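Fitting the replacement grill grate, Darix charcoal barbecue

Let the barbecue cool fully before you start. Wear work gloves, as the cut ends of the rods can be sharp.

1. Lift off the lid and set it on level ground.
2. Take out the old grate and brush loose ash from the support ledge.
3. Check the part number on the packing slip. Grate 318 fits the Darix only. The larger Daher model has a deeper ledge and needs its own grate.
4. Wash the new grate in warm water with a little dish soap, then dry it.

Note: The finish may darken after the first few uses. It does not affect cooking.

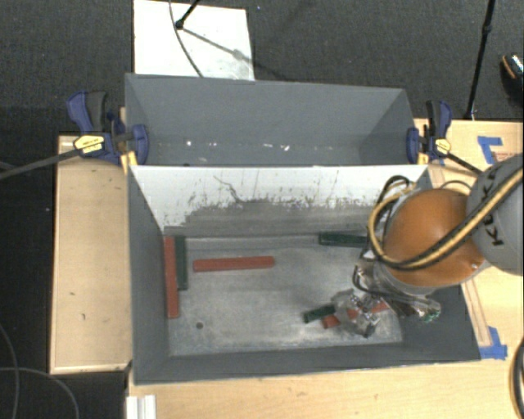
Red and dark green bars in a gray bin.

5. Lower the grate onto the ledge with the rods running front to back.
6. Press down on each side in turn. If the grate rocks, turn it end for end and try again.
7. Tighten the two ledge screws with a 6 mm hex key. Do not overtighten.
8. Burn a small amount of charcoal with the lid off for about 100 minutes before cooking any food.

Caution: Never move the barbecue while it is lit. Keep children and pets away until the coals are out.

If a screw or clip is missing from the pack, write to Skinanura Parts, Hullau, attention Soon-im Ok, and include your order number. Screws and clips are sent free of charge.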